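Talking Saucepans with Áine Geraghty

I got to Torkunent on a Wednesday with a list of very serious questions about machine learning, and the first thing Áine Geraghty asked me was how I pick up a pot at home. Like, which hand? Do I grab the handle near the pot or out at the end? Do I lift first and then turn, or turn while I'm lifting? I stood in the hallway with my coat on, miming it, and I had no idea. "See," she said, very pleased with me, "you can't tell me. You can only show me. So that's the job."

Áine runs data gathering for a project called Tully, which is trying to teach a robot hand to do ordinary kitchen things. She has a desk in a long upstairs room, and most of the kitchen she works in lives on a computer. She puts on a pair of tracked gloves, the simulated hand on the screen does what her own hand does, and every try gets saved as an example. They call each one a demo, or an episode if they're being formal. I called them "goes" all afternoon and nobody corrected me.

The saucepan set has been her life lately. The goal is 208 good demos of one task, which is to take the pan by its handle, lift it, and put it down on the other side of the table. Why 208? "We said 200," she told me, "and then Ita wanted eight more with the pan starting way over by the edge, and you don't argue with Ita." (More on Ita in a second!)

I asked if she could just do the same nice clean lift 208 times and go home early. She laughed for quite a while. If every demo starts with the pan in the same spot, the system learns that spot. Move the pan over a little and it'll close its fingers on air, with total confidence. So before each demo the software drops the pan someplace new and turns the handle a new way, and Áine has to deal with whatever she gets.

"Handle toward me is easy," she said. "Handle pointing off to the left, I have to think about it. My elbow goes up. You'll see me lean."

She does lean. I watched her do it a bunch of times, in a swivel chair, with her tongue between her teeth.
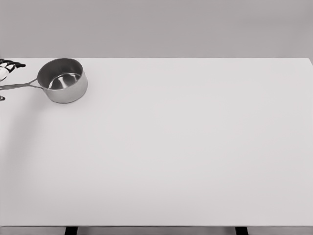

Saucepan task, simulated view: the hand by the handle at the left of the table, not touching it yet.

It's a very plain kitchen, I have to say. White table, gray wall, one steel saucepan with nothing in it. I'd been hoping for a fruit bowl. Áine says clutter comes later, in a separate set, and that she likes the plain table because when a demo goes wrong she can tell why. Was the approach too low? Did a finger clip the handle on the way in? With a bunch of stuff lying around, you end up guessing.

The handle is the part she could talk about all day (and kind of did). It's long and slim, two thin strips of steel with a gap between them, and she has strong feelings about it. "A fat handle forgives you. This one, if your thumb's a bit off, the pan rolls in your grip when you lift and the whole thing tips. I hated it for the first week. Now I think it's the best object we have, because you can't be sloppy with it."

So what happens to the sloppy ones? I figured they'd get deleted. Some do, if she sneezed or the glove lost tracking. But a demo where she fumbles, backs off and gets it on the second grab is one she fights to keep. The system is going to fumble too, and it needs to have seen what a person does next.

Which brings us to Ita Moriarty, who reviews everything Áine records, and who came over with her tea when she heard the word "fumble." They do not agree on this.

"I'll take a recovery," Ita said. "I won't take a dither." A dither, I learned, is when the hand hangs around next to the handle without committing. Feed in too many of those and the robot learns to hang around as well. Ita's rule is that if she catches herself saying "go on, go on" at the screen, the demo's out. Áine thinks that's a terrible rule. They've been having this argument since the project started, and I'd say they're both enjoying it.

Ita trims the dead time off the front of each demo too, and tags how it went. She looks at 30 in one sitting and then stops, even if there are more waiting. After that, she says, they all start looking fine.

Áine does 6 in a row, then takes the gloves off and shakes her hands out. I'd wondered about that, and yes, it does get to your wrists. It gets to your technique as well. By the end of a long stretch she's taking shortcuts, coming in flatter and faster, and those habits go right into the data with everything else. "It'll copy me tired as happily as it'll copy me fresh," she said. There's a second demonstrator starting soon, over in the Notthorpe office, partly so the hand doesn't pick up only Áine's way of doing things. She's a little jealous about it. "They'd better not be a wrist person."

Before I left she let me have the gloves. My first go, I knocked the pan sideways. On my second I got hold of the handle, yelled, and dropped it. The third one made it across the table, pretty wobbly, and I asked Ita if it was going in the set.

"No," said Ita.

The next set is lids.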